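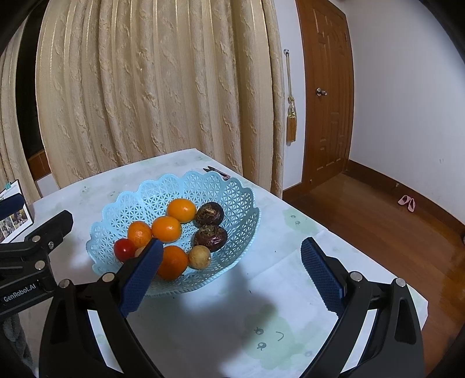

Bottling in Arcombe: the tariff is the wrong tool

Gorazd Omerović
5 January 2023

The import duty on finished soft drinks has been in force since November. Its stated aim is to move bottling into Arcombe. I do not think it will.

Wong, the larger of the 2 distributors, pays duty on 3,559 pallets a year. A local line would cut that bill, but the line needs treated water and a steady power supply, and the Bastemau industrial estate has neither. Plurkatel costed a private borehole and generator there and shelved the plan.

Nokuthula Jacobs has argued that the duty will pay for these works in time. The revenue goes to the general budget and no part of it is reserved for the estate. Until that changes, shops pass the cost on and the bottles still arrive by lorry.

A lower duty, with the receipts tied to the Bastemau water main, would be easier to defend. The ministry should publish the cost of the main before the next review.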